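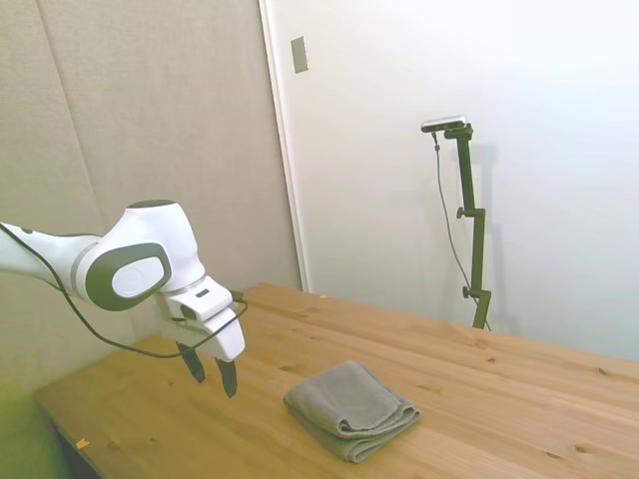 *The arm, the pine table and a folded towel, at our Pliltside unit.*

# About Jaunzems

We teach robot arms to fold towels. There are grander ways of putting this, and an earlier version of this page used most of them, but people kept ringing up to ask what we did.

Jaunzems is a small firm in Pliltside. Our product is called Plendano, and it is the software that sits between an arm and a heap of clean linen. It decides where the cloth begins, where it ends, and where a gripper might take hold of it without making things worse. Our customers are laundries, mostly the sort that serve care homes and small hotels, where the same thick towels come round again and again and somebody has to fold every one.

You may well have found us because of the Bellton business. Most people do. We used to keep it off this page, on the advice of a man who charged us for the advice, and the result was that visitors read about our passion for textiles and then asked about Bellton anyway. So it has its own section now.

## What happened at Bellton

Bellton was our first proper installation. It ran well for 64 days, and we were insufferable about it.

One January morning, a little after six, the arm there came down to pick up a folded towel and carried on coming down. It pressed the towel into the table, then pressed the table, and stayed there, pushing, until an operator walked over and hit the stop button. The table had a split in it. The gripper had a bent finger. The operator had reached the button from the correct side of the guard, was not hurt, and described the event in the shift log as "robot leaning".

We would like to say the cause was exotic. Plendano worked out how high the towel was from a depth camera, and worked out how hard it was pressing from the arm's own joints. Overnight the camera mount had slipped on its pole, very slightly, by an amount you could cover with a coin. Plendano now believed the table was lower than it was. That should not have mattered, as the arm was supposed to stop when it felt the table. It didn't, and the reason was ours.

Some weeks earlier we had been plagued by false stops. A thick towel pushes back, and the arm kept taking this personally and shutting down. Customers dislike a machine that sulks 2000 times a month. So we raised the force limit for soft goods, tested it on soft goods, found that it worked beautifully on soft goods, and shipped it. The limit was meant to apply during the first touch on the cloth and then drop back. A line of code that should have dropped it back was skipped whenever the towel was lower than expected. With the camera slipped, every towel was lower than expected.

Two faults, then, either of which would have been a dull afternoon by itself. The written report runs to 97 pages and we send it to anyone who asks. Page 2 is the short version. The rest is graphs, plus an appendix about clamps that we're told is heavy going.

## What we changed

We took Plendano off the arm at Bellton the same day and kept it off until we could make the fault happen on purpose in our own workshop. That took longer than we'd hoped. Faults are shy in company.

After that:

- The force limit is now held in the arm's safety controller, where our own software can't raise it. We can ask. It says no.
- Before each shift the arm touches the bare table at low speed in several places and compares what it feels with what the camera sees. If the two disagree, it won't start, and it says why in a full sentence.
- The camera mounts at customer sites have been swapped for ones that bolt down. We still use a pole with adjusting knobs in the workshop, where things get moved a lot, and the check is run again every time anyone has touched it.
- A change made to cure a nuisance stop is treated as a safety change. It needs a second person to sign it off, and that person can't be the one who was annoyed by the stops.
- Slow descents on towels are repeated after every release, with the towel folded, refolded, rumpled and put where it shouldn't be. It is every bit as thrilling as it sounds.

The last of these takes up a surprising share of our week. Someone lays a folded towel on the pine table, the gripper goes down to the fold, and we look at the force trace. Then someone moves the towel a bit and we do it again. New starters are told at interview that this is the job. They nod, and we can see them thinking it must be a joke.

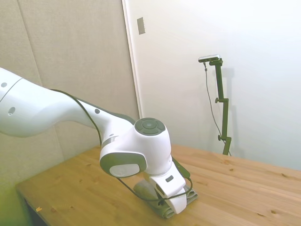

## Who we are

**Bronisława Gajewski** started the firm and still writes more of the code than she is supposed to. She came from machine tools, where things stay the shape you left them, and has been cross with cloth ever since. The line that got skipped at Bellton was hers. She asked for that to be on this page and has turned down two offers to take it off.

**Siriporn Sukprasert** runs testing and safety. She joined after Bellton, having read the report as part of her interview and sent it back with corrections. Nothing leaves Pliltside without her signature, and that includes one release Bronisława had already announced to a customer. We had to ring them back. It was an awkward call, and they're still a customer.

The rest of us do software, site work and the accounts, and everybody takes a turn on the towels.

## What we don't do

We don't do fitted sheets. We have tried fitted sheets. Please don't send us a video of a fitted sheet.

We don't fit Plendano to an arm that has no guarding, however gentle the arm is said to be and however little room you have. We've lost a few orders over this and expect to lose more.

We won't tell you it can't happen again in some other form. A pressing fault like the one at Bellton ought now to be caught at three separate points, and we test each of them with the others switched off. Something we haven't thought of won't be caught at any of them, which is why the stop button is still big and red and why we ask to see where you plan to put it.

## Bellton now

They took us back. It needed a new table, a new finger and a long meeting in which we mostly listened. The arm has been folding there since, under the new limits, a little slower than before. It still stops now and then over an unusually plump bath towel. The operators press reset and carry on, and we've stopped apologising for it.

The old table came home with us. It stands in the corridor by the kettle, split side out, and makes a decent place to put post.

## Getting in touch

If you run a laundry and want to see the arm at work, come to Pliltside. Bring some of your own towels, the worst ones you've got, and allow a full morning. Siriporn will want to know what they weigh.

If you'd like the Bellton report, ask for it by name. If you work on something similar and have had a fault of your own, we'd be glad to swap. Several firms have taken us up on that so far, all on condition that we don't say who they are.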